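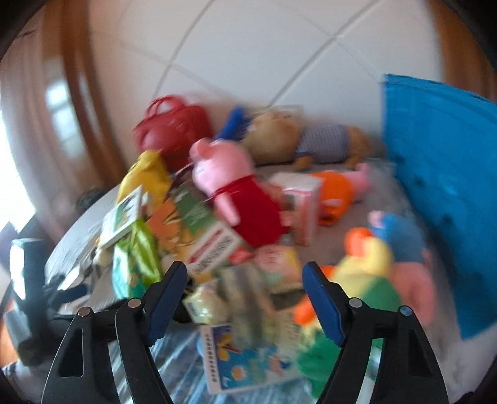 4.3 Changing the finger pads on the Kekari hand-held gripper

Applies to units with the blue inner pads and triangular-cutout fingers. The procedure is the same for the left and right fingers. Always change pads as a pair. A new pad opposite a worn one pulls soft items such as plush toys toward the worn side as the fingers close.

Service interval: inspect every 1000 grasps, replace at 3000. For mixed piles containing cartons and crinkled packaging, replace at the first sign of glazing or lifting at the upper edge.

Tools and parts: pad set (two pads), 4 mm pin punch, plastic scraper, lint-free cloth, isopropyl alcohol.

CAUTION: Disconnect the battery before starting. The fingers can close without warning if the trigger is bumped while the unit is powered.

1. Open the fingers fully, then switch off and disconnect the battery.

2. Clamp the handle in the bench cradle with the fingertips pointing up. Do not clamp by the fingers.

3. Support the back of the left finger and push out the two round pins near the tip. Keep the pins with the finger they came from.

4. Lift the upper edge of the pad with the scraper and peel downward. Do not lever against the cutout. The struts are thin and will crack.

5. Clean the bare face with alcohol and allow it to dry. Adhesive left on the face will hold the new pad off centre.

6. Seat the new pad from the bottom up, align the pin holes and refit both pins flush.

7. Repeat steps 3 to 6 for the right finger.

8. Reconnect the battery and close the fingers slowly on nothing. The pads must meet along their full length. If light shows at the tip, refit the pins.

9. Run the width calibration (section 4.5). Stored values are not valid after a pad change.

Note: The camera faces forward between the fingers. After refitting, check the live view with the fingers open. Both pads should be visible, one on each side, with the work between them. If one pad sits noticeably higher than the other, loosen the camera bracket, level it and retighten.

Note: Clear plastic sheeting under the work can throw reflections into the view. Lower the exposure to 900 before judging pad alignment.

Record the change in the Standholm service log with the unit number and grasp count. Report cracked fingers to Heidrun Koller. Do not glue them.

Section revised 3/7/26, V. Savolainen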